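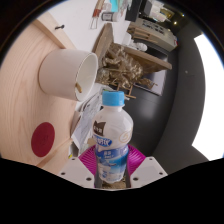 Figure 6-1. Drink bottle between the gripper fingers, cap up.

6. Running a Visitor Demonstration

This section covers setting up and running the Cabral hand-held gripper at an open day, a site visit or any other session where people outside the project will watch or try the tool. It assumes that the gripper has been assembled and charged as described in Section 3 and that the operator has completed the practice exercises in Section 5. Settings for regular recording work are in Section 7 and are not repeated here.

The standard demonstration is the bottle pick and place. The operator brings the open fingers up on both sides of an upright drink bottle, closes, lifts, moves the bottle to a second position and releases it. The gripper camera picture is shown on the room display through the Miswood viewer while this is done. One cycle takes about 12 seconds at a relaxed pace. Slower is acceptable. Faster is not recommended with visitors at the table.

6.1 What You Need

Cabral gripper with both fingers fitted
Charged battery and one spare
Host computer with Miswood viewer installed
Display cable, or network access to the room display
One drink bottle, sealed, with a screw cap
Round base marker, dark red
Stable table with clear standing room on the visitor side
Dry lint-free cloth

The bottle must fit between the open fingers with clearance on both sides. A full bottle of up to 400 ml is suitable. Do not use glass for visitor trials. Do not use a bottle with a loose or torn label, as the label can fold under a pad and shift the bottle when the fingers open.

6.2 Preparing the Table

1. Choose a place at the table where the operator can stand square to the bottle and step back without meeting a chair.

2. Put the base marker on the flat part of the work surface. If the surface is made up of more than one board, keep the marker off the seams. A bottle standing across a seam will rock when the pads meet it.

3. Move anything breakable out of the path between the start and end positions. The rest of the table does not have to be bare. Ordinary items such as cups, papers and a potted plant can stay where they are, and they give visitors a better idea of how the camera handles a normal room. Leave at least 40 cm of free travel on the side toward which the bottle will be moved.

4. Secure or remove loose sheets of paper near the marker. The lower edge of a finger can catch a lifted corner.

5. Check the lighting from the operator's position. Downlights and strip lights in the camera's view are normally acceptable. Strong window light directly behind the bottle can make the viewer picture dark. If this happens, turn the approach direction or lower the blind, then repeat the check.

Note: The camera has a very wide field of view and will show the ceiling, the far wall and people standing to the side of the table. Tell visitors this before the display is switched on. For sites with restricted areas, confirm with the host what may be shown.

6.3 Checking the Gripper

1. With the power off, inspect the white mounting plates. All screws must be present and seated. Do not tighten past the stop.

2. Inspect the magenta ribbed sections for splits between the ribs. Flex each one lightly by hand. It should spring back without a crease.

3. Wipe the gray pads with the dry cloth. Do not use alcohol or glass cleaner on the pads.

4. Operate the trigger through its full range five times. Both fingers should move together and stop together. If one lags, go to Section 9.2 before continuing.

5. Switch on the power and wait for the status light to turn steady green.

Caution: Keep hair, lanyards and loose sleeves away from the fingers and the linkage behind them. Visitors wearing badges on a neck cord should tuck the badge in or take it off before trying the tool.

6.4 Connecting the Display

1. Start the Miswood viewer on the host computer and select Live View.

2. Enter the pairing code from the underside of the handle. Units supplied for demonstration use ship with the code 553. Change it after the first session.

3. Select Full Field. The picture will show strong curvature toward the edges, with dark corners and a black area below the fingers. This is normal for the lens and the mask setting. Do not select Corrected View for demonstrations — the correction adds a delay that makes it harder for visitors to relate the picture to the operator's hand.

4. Confirm that both fingers are visible and that the movement on the display follows the trigger.

5. Make sure recording is off. The indicator in the upper bar of the viewer should be gray. If the session is to be recorded, obtain consent from everyone in the room first and follow Section 7.4.

6.5 Ready Position

Every cycle begins from the ready position.

1. Stand the bottle upright on the base marker. The edge of the marker should show as a ring around the bottle's foot.

2. Hold the gripper with the fingers fully open and bring it in at the height of the lower body of the bottle.

3. Stop when the bottle stands between the two fingers. Neither pad should touch it. Check the gap on each side and adjust with the wrist.

The correct arrangement is shown in the second picture of this section: fingers open, bottle upright on the red disc, pads clear on both sides.
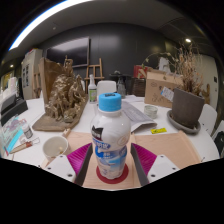 6.6 Performing the Cycle

1. From the ready position, squeeze the trigger slowly until both pads are in contact with the bottle.

2. Squeeze a little further until the ribbed sections begin to give. Stop there. Additional force does not improve the hold and may dent a thin-walled bottle.

3. Lift straight up until the foot is clear of the marker. Pause long enough for visitors to look from the bottle to the display and back.

4. Move the bottle sideways to the end position. Keep it level. Tilting the tool is allowed and makes a good second demonstration, but the picture on the display will tilt with it and some visitors find this uncomfortable to watch. Announce it first.

5. Lower the bottle until the foot meets the surface. Wait until the bottle is at rest.

6. Release the trigger slowly. Do not pull back until both pads have separated from the bottle.

7. Withdraw along the line of approach.

If the bottle turns in the fingers during the lift, the pads are meeting it at different heights. Put it down and begin again from the ready position. If the bottle has a narrow waist, close on the straight part below it or on the shoulder section above it. Closing across the change in width lets the bottle slide.

Caution: If the bottle slips, let it fall. Do not try to catch it with the free hand while the fingers are closing.

6.7 Letting Visitors Try

One visitor handles the tool at a time. The operator stands on the trigger-hand side and remains within reach of the power switch.

1. Fit the wrist strap before handing over the gripper.

2. Have the visitor open and close the fingers on nothing until the motion feels familiar.

3. Ask the visitor to perform the cycle while looking at the bottle.

4. Offer a second turn while looking only at the display. Expect a longer approach and some over-reaching. Keep one hand near the bottle until the pads are placed, then move the hand away.

5. Return the bottle to the base marker between visitors and wipe the pads if they look dusty.

Children may use the gripper with an adult supporting the handle. The handle is sized for an adult hand and the trigger cannot be reached fully by most younger children.

6.8 Questions Visitors Commonly Ask

Does the tool move by itself? No. The hand-held version has no arm and no drive for the fingers. The operator's hand supplies all the motion.

Why is the picture so bent? The lens takes in a wide area so that the object and its surroundings stay in view when the hand is close to the table.

Can it pick up other objects? Yes, within the opening and load limits in Section 2. Cups are suitable. Thin sticks, foil and dry plant stems are poor choices for a first attempt and leave fragments on the pads.

What are the recordings used for? They show how a person approaches, grasps and places an object. The host site should have its own statement on this and the operator should read from it.

6.9 Closing the Session

1. Return the fingers to the open position and switch off the power.

2. Close the viewer before disconnecting the display.

3. Remove the battery. Store it at partial charge if the gripper will not be used during the next week.

4. Inspect the ribbed sections and pads again, and enter any wear in the unit log.

5. Remove the base marker from the table. Adhesive markers should be peeled slowly along the grain on wooden surfaces.

6. Clear crumbs and plant matter from between the ribs with a soft dry brush. Compressed air pushes debris into the linkage and must not be used.

Loan units are returned to the Greddale service desk in Flutville in the case they came in, with the unit log in the lid pocket. Questions on visitor sessions go to Carter Gauthier at the same desk — please quote the serial number from the handle, not the pairing code.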